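Visit to the Kollby Household Automation Laboratory

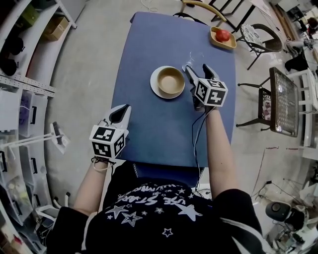 The delegation asked whether machines can yet be trusted with ordinary kitchen chores. Kollby staff gave a cautious reply. Setting a place for one, with a round bowl on its saucer and an apple on a small wooden tray, still requires a person at the table with a gripper in each hand. Ghislain Sandhu, who received the visitors, stated that the laboratory's own arm clears up to 15 such settings an hour. A further review is planned for November.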